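Handling cell notes, July

The two-arm unit at Bamis has been on produce handling for 4 months. The task is simple to specify: pick one piece of fruit, place it on a plate, release. The controller logs each cycle, and we passed 3,000 in July.

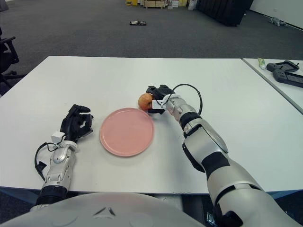

Right hand holding the apple near the plate. Left hand idle.

What changed is the staffing pattern. Before, two people on the Disurstead line plated by hand for a full shift. Now they rotate through setup, grip checks and fault review, in blocks of 11 minutes per fault on average. They walk less and read logs more. One operator told me the new work is harder on the eyes and easier on the wrists — I have no data on either.

Training is the weak point. The Ezeani manual covers calibration well and recovery badly, so operators wrote their own recovery sheet. It runs to one page and gets used more than the manual.
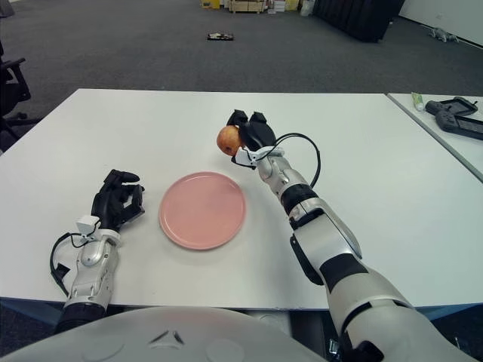
Apple held above the table, plate still empty.

Next step is a mixed-fruit run of 1,000 cycles at Zindgate. Grip force settings will need to be redone for pears.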